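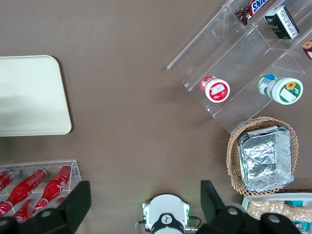
## Fixed and floating exchange rates: a short explanation for our readers

After the last issue we received letters which ask the same thing in different words: why does one currency move every day, and another one stays almost on the same place for years? I will try to answer without formulas.

An exchange rate is a price. It tells how much of one money you must give to get a unit of other money. As with any price, somebody must decide how it is formed, and in the case of currencies this decision belongs to the state and its central bank.

### The floating rate

With a floating rate, the price is formed on the market. Exporters sell the foreign money they have earned, importers buy it to pay their suppliers, and investors move their capital where they expect a better return. If more people want to buy the currency than to sell it, the rate goes up. The central bank can still influence the rate through its interest rate, but it doesn't promise any exact number.

The good side is that the economy has a kind of cushion. When the price of the main export product falls, the currency usually becomes weaker too, and local producers get a little more in local money for each sale abroad. The bad side is known to every small company which buys abroad. You sign the contract at one rate and you pay at another.

### The fixed rate

With a fixed rate, the central bank announces a price against another currency, or against a basket of several currencies, and it stands ready to buy and sell at this price. For this it needs reserves. When people want to leave the local currency, the bank must give them foreign money in exchange, and the reserves become smaller. If this continues too long, the bank has to raise the interest rate, limit the exchange, or give up the old price. The last is called a devaluation.

A fixed rate is comfortable for trade and for planning. But a country which keeps it, and which also lets capital move freely, can't set its interest rate only by its own needs. It has to look at what the other central bank is doing.

### What is between

Many countries choose something in the middle. Some let the rate move inside a band. Others move the fixed price by small steps which are announced in advance - this is called a crawling peg. There is also the managed float, where the rate is officially free but the central bank enters the market when it finds the movement too sharp.

### A small calculation

Let us take a workshop in Hurkitcombe which orders parts from abroad for 3000 units of foreign currency. If the foreign unit becomes 4 percent more expensive before the payment, the workshop pays the same as if the bill was 3120 at the old rate. With a profit of 6 percent on such an order, a large part of the profit is gone, although the workshop did all its work correctly.

There are simple ways to reduce this risk. You can agree with the supplier on a price in your own currency, but then he will probably ask a bit more. You can buy the foreign money on the day of signing and keep it in an account. Or you can ask your bank for a forward contract, in which the rate for a future date is fixed today. Please read the fees carefully, they are different from bank to bank.

### Your letters

One reader from Nyberg asks if a strong currency means a strong economy. Not necessarily. A high number on the board says little by itself, as each country has chosen the size of its unit at some time in the past. It is more useful to look at how the rate changed over several years, and at the prices inside the country.

In the July issue I will write about inflation and how the consumer basket is put together. Questions on this subject can be sent to the newsletter office in Flanden.

Eskil Sandberg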